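How a Sorting Robot Is Looked After

At the Skisgate workshop in Drerside, a robot arm picks blocks out of a metal bin. It can do the same job for hours, but only if people look after it. Here is what they do.

What the arm does

A robot arm has joints, a bit like your shoulder, elbow and wrist. Each joint has a motor inside that turns it. At the end of the arm is the gripper, the part that takes hold of things. This one has a narrow finger that can reach between blocks lying close together.

The people at Skisgate call the whole set-up a cell. The cell is the arm, the bin, the cables and the computer that tells the arm where to go. This one is called Loline.

Setting up in the morning

The first job is to make sure the bin has not moved. The arm remembers where the walls and the floor of the bin are. If the bin has slid even 2 millimetres, the gripper may bump into a wall. Clamps hold the bin in place, and somebody pushes on each one to feel whether it is tight.

Next the arm does a slow practice run with nothing in the bin. Everyone stays outside the line on the floor while it moves. The practice run takes 20 minutes. After that the blocks go in. They are dropped in any old way, as the arm has to learn to pick up blocks that point in different directions.

Looking after the cables

Cables carry electricity and messages to the gripper. They run along the outside of the arm, and every time the wrist turns, the cables bend too. A cable that is pulled too tight can break inside, where you can't see it. A cable that is too loose can catch on something.

So the cables are given a loop near the wrist. The loop has spare length in it - enough for the wrist to turn both ways. Small ties keep the cables together along the arm. After every 400 picks the arm is stopped and the ties are checked. A broken tie is cut off and a new one put on.

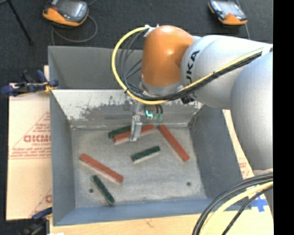 Cleaning the gripper

The gripper gets dusty, and a dusty finger can let a block slip. It is wiped with a dry cloth at the end of the day. Nobody touches it until the power is off and the arm has been still for 30 seconds.

When something goes wrong

If the arm feels a push it did not expect, it stops by itself. Then a person looks for the cause. It may be a block stuck against the wall, or a cable in the way. The stop is written down in the Alexiou book, a big notebook kept beside the computer, along with what was done to put it right.

Words to know

Cell: a robot and everything it needs to do its job.
Gripper: the part of a robot that takes hold of things.
Joint: a place where the arm can turn or bend.
Pick: one go at lifting something up.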